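Call for participants – table tasks with hand-held grippers

Clivdale is looking for people who can help us to collect examples for a learning system. The system should learn how to pick up and sort ordinary things from the house, and for this it needs to see many people do it, each in their own manner. You do not need any technical education. You need two patient hands and a kitchen or dining table where we can work together.

What you will do

You hold one gripper in each hand and do small household tasks with them: sorting cutlery, folding napkins, closing jars, putting cups back on a shelf. A camera on each gripper records the work. One task is repeated many times, and between the repeats you mix the objects again, so that no two starts are the same. After each set you write a short note in the Rana app – which task, which table, and if something fell down.

A member of our team stays with you for the first two visits. After that, most participants prefer to work alone or with a family member.

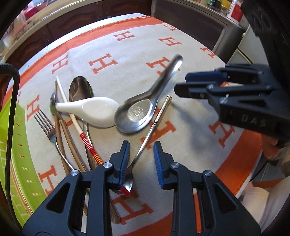
Cutlery sorting with two grippers, at a home table.

We especially need more homes for the cutlery task. So far we have 3751 accepted recordings in total, but too many of them come from the same kind of table. Patterned tablecloths, old spoons, chopsticks and mixed sets are very welcome. Please do not buy anything new for us.

Who can apply

– You are 18 or older and live in Clivdale or not more than one bus ride away.
– You can give us two mornings or two afternoons each week, for 8 weeks.
– You can hold a light tool for twenty minutes without pain. Left-handed persons are asked to apply also.
– Everybody who lives in your home agrees to the recording. Faces are blurred before the material is used.

No experience is needed. In the group that started in May we had tailors, students, one retired bus driver and several people who cook for a living. Their average was 76 accepted recordings for each visit, but we do not expect this from you in the beginning.

Payment

You are paid by the hour, also for the training and for the time of setting up. The payment does not depend on how many recordings are accepted. Travel to our office is refunded with the ticket.

How to apply

Write a few lines to Geeta Upadhyay at the Wusance project office, Room 102. Please tell us which days are possible for you, what kind of table you have (a phone photo is enough) and if there are small children or pets at home. Questions about privacy and the consent form are answered by Sushil Awasthi.

The last day for applying is September 25, 2026. We will call all applicants, also those we can not take this time.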